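Vuelve la feria del azulejo y del suelo antiguo (y yo ya tengo la bolsa preparada)

26 de abril de 2024

Pues ya es oficial: la feria de suelos y azulejos recuperados de Peltutov se vuelve a celebrar este agosto, después de dos veranos sin ella. Lo han anunciado esta mañana en la web del ayuntamiento, con una nota de cuatro párrafos y un plano que no hay quien lo lea en el móvil, y yo llevo desde entonces mandando mensajes a medio mundo. Para los que llegáis nuevos al blog: es la feria en la que compré las baldosas de mi entrada, así que entenderéis que no sea del todo imparcial. 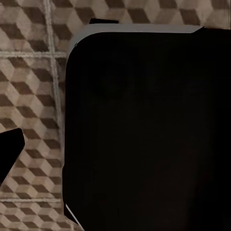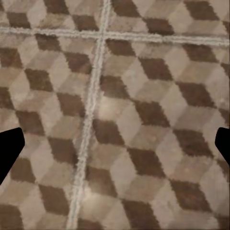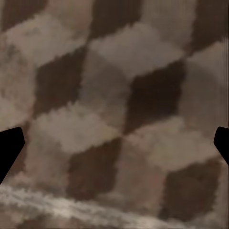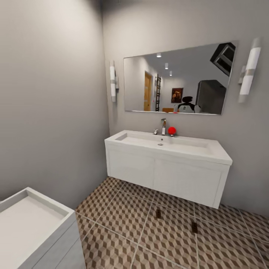

Vamos con lo que se sabe. La feria ocupará otra vez la antigua nave de la estación, la de la cubierta metálica, y además la explanada de detrás, que las otras veces se usaba de aparcamiento. Habrá 49 puestos confirmados, bastantes más que en la última edición, y la organización dice que todavía quedan solicitudes por revisar. Durará 8 días, con fin de semana incluido, y la entrada será gratuita menos para los talleres. Me parece muchísimo para una feria de baldosas, pero también pensé eso la primera vez y acabé yendo tres tardes.

El grueso de los puestos será de derribo, o sea, material sacado de casas viejas antes de que entrara la máquina: hidráulica, barro cocido, algo de gres, zócalos, remates sueltos. Mockus, el almacén de la carretera de Grurumov, repite en el puesto grande de la entrada y promete traer suelos completos, numerados y con su plano de montaje. Quien haya intentado cuadrar una habitación con piezas de tres casas distintas sabe lo que vale eso. Yo lo intenté en el lavadero y sigo teniendo una esquina que tapo con el cesto.

También viene Jenus, un taller pequeño que fabrica hidráulica nueva con moldes antiguos. No estuvieron en las ediciones anteriores y me hace especial ilusión, porque su cubo en tres tonos (el de los rombos que parecen bloques apilados, ese que si lo miras mucho rato se te da la vuelta) lleva años en mi lista de caprichos. Harán demostraciones de prensado dos veces al día. Avisan de que las piezas de la demostración no se venden ni se regalan, que hay que dejarlas curar semanas. Una pena, iba yo con toda la intención.

De precios, la nota dice poco, pero he llamado por teléfono (sí, todavía hago esas cosas) y me han contado que los cursos de colocación costarán 180 euros, materiales incluidos. Son dos jornadas enteras y se aprende a preparar la base, a cortar, a rejuntar y a tratar la superficie con cera o con aceite. Caro me parece un poco, la verdad. La otra opción es el taller corto de limpieza, de una mañana, que va con donativo y que recomiendo a ojos cerrados: yo salí sabiendo quitar restos de mortero sin cargarme el dibujo, y antes de eso me había cargado unos cuantos.

La novedad que más me gusta es la exposición. Van a enseñar por primera vez la colección de muestras que se guardaba en el archivo municipal, 375 baldosas recogidas en casas del casco viejo, cada una con la calle de la que salió. Se van a colocar por barrios, así que uno podrá buscar el suyo. En mi calle había una fábrica de hielo y un par de casas buenas, y tengo curiosidad por ver qué pisaba la gente del número doce, que siempre tuvo las persianas más elegantes. Los suelos de dos colores en damero, por lo visto, tienen vitrina propia, y me alegro, que parece que si no hay flores y cenefas ya no interesa a nadie. A mí un damero marrón y crudo me gana siempre.

Ahora, las pegas. La primera es el calor. Agosto en Peltutov, debajo de una cubierta de chapa, con la gente cargando cajas... la última vez se acabó el agua de la barra antes de la hora de comer. La organización habla de ventiladores y de abrir por la tarde hasta las once, que me parece la mejor idea de toda la nota. La segunda es el aparcamiento, porque si la explanada se llena de puestos no sé dónde vamos a dejar el coche los que compramos por metros. Dicen que habrá un servicio de carga desde la puerta lateral, con turnos. Ya veremos cómo van esos turnos.

Y la tercera, que es más una manía mía: se echa de menos más espacio para los baños. Me explico. Casi todo el mundo que conozco va a la feria buscando suelo para un baño, que es la habitación donde uno se atreve con un dibujo fuerte, y luego los puestos lo enseñan todo como si fuera para un salón de diez metros. Nos vendría muy bien ver montajes pequeños, con su lavabo y sus rincones, para hacernos una idea de cómo queda un estampado grande en un sitio estrecho. Lo dejé escrito en el buzón de sugerencias y lo vuelvo a dejar aquí, por si alguien lee.

Si pensáis ir a comprar, os copio lo que me apunté de la otra vez — medid la habitación y sumadle un poco para cortes y roturas, llevad una pieza de muestra si queréis igualar algo que ya tenéis y preguntad siempre el grosor. El grosor, sobre todo. Dos suelos preciosos de casas distintas pueden llevarse medio centímetro, y eso en una puerta se nota. Guantes también. Y un carrito con ruedas de las gordas, que la explanada es de grava.

Las inscripciones para los cursos se abren la semana que viene en la web del ayuntamiento y las plazas vuelan, así que no os durmáis. Para el tren, el de Grurumov para justo al lado de la nave y añadirán uno de vuelta después del cierre. Yo estaré por allí la primera tarde, seguramente discutiendo conmigo misma delante del puesto de Jenus. Si me veis, venid a saludar, y si me veis con más de cuatro cajas, por favor, ¡paradme!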